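Zurnton hand-held grippers, pair: a review after one bad afternoon and many good ones

I have used this pair since February, mostly for recording the small tabletop tasks that our arm later has to learn. 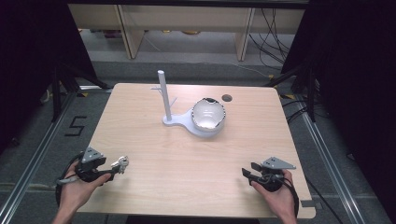
What I bought and why

The Zurnton set is two grippers which you hold in your hands, with a mounting plate on the top of each one and a cable coming out of the body. You close and open the fingers yourself, the grip width is recorded, and afterwards the arm tries to do the same. Before this I used an older pair from Schmieder. They were good, but heavy, and after an hour my wrists were complaining.

My test task is always the same one, so that I can compare tools. There is a white stand with pegs and a white bowl with a dark, irregular rim, and both are on one base plate. The bowl must be lifted, moved, and put back. It sounds easy. The glossy inside of the bowl is a good test, because a weak grip shows itself very quickly there.

What I like

The weight is well balanced. I can work for a whole morning and still hold a cup of coffee steady after. The fingers can be changed without special tools, so I keep white pads on the left gripper and black fingers on the right one. This is my own habit from the Schmieder time, the shop does not sell them this way.

The recording software, Miludia, started on my first try and did not ask me to make an account. The manual is 12 pages, and I read all of them. The English in it is clear, even for me.

The fault

Now the reason I waited so long with this review. On file number 134 the left gripper stopped reporting that it was closing. My fingers were closing, the bowl was held, I could feel it. But the number on the screen stayed at fully open. There was no warning, no red light, no sound. Miludia continued to record as if everything was fine.

I noticed it only when we played the file on the arm. The arm came down over the bowl with open fingers, went up again with nothing, and did the rest of the movement very politely in the air. My colleague Muchen Wan laughed. I laughed less when the next file from the same session made the arm push down on the rim, and the bowl slid over the edge of its plate. The speed was low and I had my hand on the stop button, so there was no damage. With a higher speed I would be writing a different review.

The cause was the cable. Where it leaves the gripper body it makes a loop, and each time I turned my wrist, the loop pulled a little on the connector. The connector has no screw and no clip. It had come out by maybe one millimeter, enough to lose the signal and not enough for me to see it.

What Gondholm answered

I bought from Gondholm, and I wrote to them the same evening. They answered the next morning, which I respect. They sent a new cable for free and a small plastic holder that keeps the loop from pulling. The holder works. I have now made more than 1000 recordings with it, and the connector has not moved.

What I did not get is a good answer about the software. A gripper that loses its signal should stop the recording. They wrote that it is "on the list". For me this is a safety matter - a wrong file does not hurt anybody while you record it, but later there is a real arm that believes it.

What I do now

Before each session I close both grippers fully, one after the other, and look at the numbers on the screen. I repeat this after every 6 files. I also play the first file of the day at the lowest speed, with all people outside the rails on the floor. It costs me a few minutes, and two times it has found something: once a loose pad, once my own mistake with the left and right channels.

Please also check which way the cable falls when you stand at your table. If it goes down past your hand toward the table edge, as my right one does, be careful that you do not lean on it.

Small complaints

The cables could be half a meter longer. The carrying case smells strongly of glue, and it still did after some weeks with the lid open. Spare pads are sold only in packs for both hands, so I now have a drawer with black ones that I do not need.

Would I buy it again?

Yes, but I would order the cable holder on the same day. I give four stars of five for the grippers and two for Miludia. If they add a warning for the lost signal, I will come back and change the second number.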